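Can the Robots Do My Washing Up Yet?

Last updated: 5/11/20

I've been promising to put these up for ages, so here we go! My brother-in-law keeps telling me that in a few years I'll never have to fold another towel, and since I run a small hardware and homewares shop (and do most of the chores at home as well) I take a keen interest in whether he's right. So back in June I went along to the open days at Diravau, where they try machines out on everyday jobs, and I came home with a lot of notes and sore feet.

I went in expecting to see shirts being ironed. You don't, or at least I didn't. What you get is a great deal of picking things up and putting them down again, which sounds dull until you've stood there for an hour willing a gripper to close in the right place. I was properly hooked by lunchtime.

Umut Sezer showed me round on the first day and was very patient with my questions, most of which began with "but could it do..." Could it put tins on a shelf? Yes, if the tins are where it thinks they are. Could it sort a drawer of mixed screws? He laughed at that one. I have a drawer of mixed screws at the shop that has beaten three Saturday lads, so fair enough.

The thing I hadn't understood before is how much help the machines get. A lot of parts have those blocky black-and-white squares stuck on them, a bit like the codes you scan for a menu, and the squares tell the camera which part is which and how it's sitting. I came home and looked at my own kitchen and thought, well, I'm not putting stickers on the colander.

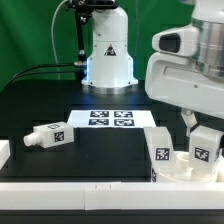 Fitting one part into another is where I lost my heart to the whole business, I think. When I push a plug into a socket I don't look, I just wiggle it until it goes. Try explaining "wiggle it until it goes" to somebody who has never had hands! Umut told me one of their fitting jobs went right 47 times out of 116 on a bad week, and 85 times out of 116 after they'd changed how hard it pushed. I was impressed by the second number and he was still cross about the first.

Now, my shop. The jobs I would hand over tomorrow are these: unpacking deliveries, facing up the shelves, and counting the little brass hooks (they come in boxes of 500 and there are never 500 in the box). Of those, I reckon the counting is nearly there. Albertina Quintela, who has the unit next to mine and sells buttons, bought a counting machine from Flasmont last year and swears by it. It has no arms at all, it just shakes. She says arms are showing off.

Unpacking is another matter. Every carton from Brineck is taped differently, sometimes there's a strap, sometimes the bottom has gone soggy in the van, and I deal with all that without thinking. I asked one of the Vasilakis people on the second day what their arm would do with a soggy carton and he said, quite cheerfully, "stop and ask for a person". So I'd still have to be there. I might as well hold the knife.

At home the list is longer and the news is worse. Towels, no. Bed changing, definitely no, and I can't say I blame them as I can barely manage a king-size duvet cover myself. Loading the dishwasher, perhaps, for somebody who owns four matching plates and nothing else. We have a gravy boat shaped like a swan. I'd pay good money to watch a machine meet that swan.

What I would like, and I did say so on the comment card, is something that puts the shopping away. The tins go in one place, the flour goes in another, the shapes don't change much from week to week. That seems to me far closer to what they're already practising than ironing is. Umut said the fridge door would be the hard part. I hadn't thought of the fridge door.

Anyway, I'm going again next year if they'll have me, and I've told my brother-in-law he's coming too and he's bringing a basket of towels. If you were at the open days and saw something I missed (I never got into the upstairs room, the queue was down the stairs), do drop me a line or catch me at the shop. I'm there every day except Wednesday.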